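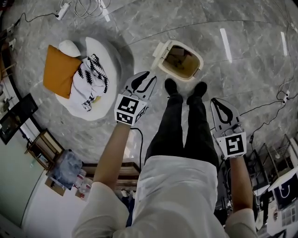
Une pince tenue dans chaque main, marqueurs carrés noir et blanc en évidence, devant une boîte blanche ouverte posée sur le carrelage.

Bonnes pratiques de la démonstration à pinces portatives

La démonstration à pinces portatives (on dit aussi « démo à mains tenues », et chez nous tout bonnement « la démo ») consiste à exécuter soi-même une tâche avec une pince dans chaque main, pour qu'un bras robotisé puisse ensuite l'apprendre. J'ai repris cet article parce que l'ancienne version recopiait presque mot pour mot la règle de Grinport, et franchement elle se lisait mal !

Origine des règles

Il n'existe pas, à ma connaissance, de norme officielle propre à cette activité. Ce que l'on applique vient surtout de deux textes maison : la règle de Grinport, qui compte 9 articles, et le cahier Warton, plus bavard, que je préfère pour ses exemples. Le guide Akgül est venu après et reprend les deux, avec un chapitre sur le travail à domicile (le plus utile à mon goût, on y parle enfin de vrais salons avec de vrais tapis).

Marqueurs

Les marqueurs doivent rester propres, bien à plat et dégagés. Warton demande de les présenter à la caméra pendant trois secondes au début de chaque prise, mains immobiles. Je le fais toujours, même quand je suis pressée. Une manche longue qui retombe sur le boîtier suffit à gâcher une prise, donc on la retrousse. Un marqueur corné se remplace, on ne le recolle pas au ruban adhésif brillant : les reflets, c'est l'ennemi.

Sol et éclairage

À propos de reflets, le carrelage lisse est le cas difficile. Akgül conseille de tirer les rideaux ou de tourner le poste de travail jusqu'à ce que les traînées de lumière sortent de la zone de saisie. Grinport se contente d'un « éclairage diffus », sans plus de détails, et chacun se débrouille...

Câbles

C'est l'article que je cite le plus souvent. Les câbles au sol passent derrière ou sur le côté, jamais entre les pieds de l'opérateur et l'objet. Les multiprises se placent contre un mur. On porte des chaussures fermées, et on vérifie le mou du câble bras tendus avant de commencer, pas au milieu d'un geste !

Durée et rangement des prises

Grinport fixe un plafond de 100 prises par séance ; le cahier Warton va jusqu'à 135, à condition de changer de posture en cours de route. Mon dos vote pour Grinport. Les prises ratées se gardent, avec une note dans le journal (j'utilise Vudosik, mais un tableur convient très bien).

Voir aussi : étalonnage des pinces, consentement des occupants, nettoyage des doigts de préhension.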